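Give me the phone that stays the same

By Enikő Szénási

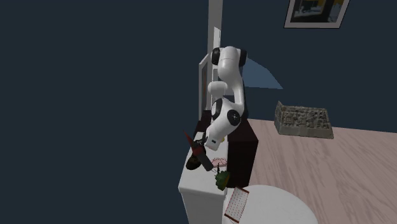

White robot arm with black joint caps, over a white countertop cabinet (computer render).

Every April I sit down with a large pot of tea and watch the spring phone launches, and every April I come away a little fonder of the handset already in my pocket. I don't say this to be grumpy! I love gadgets, I have a drawer full of them (two drawers, if my husband is asked), and I still get a flutter when the lights go down and somebody walks on with a thin slab of glass.

But this year Plotau spent nearly 60 minutes on a phone whose great news was a camera button moved to the other side. Luvness, a firm I've had a soft spot for since my first flip phone, put its price up by 300 euros and gave us a brighter screen, when the old one was bright enough to read on a beach. My friend Imre Hegyi bought one anyway and has spent a fortnight hunting for the alarm settings.

What I would cheer for, loudly, from my sofa, is a company brave enough to sell the same phone for five years. Keep the shape, so that my old case fits. Keep the menus where they are. Put in a fresh battery that a person can change at the kitchen table, and promise the updates in writing. Addale came close with its little 16, which my neighbour Maribeth Manalo still uses every day, scratches and all, and then dropped it for something the size of a chopping board.

I'm told there is no money in it. Perhaps so, but I would pay a fair bit extra for a phone I never had to learn again, and I know plenty of people at my end of the street who would too.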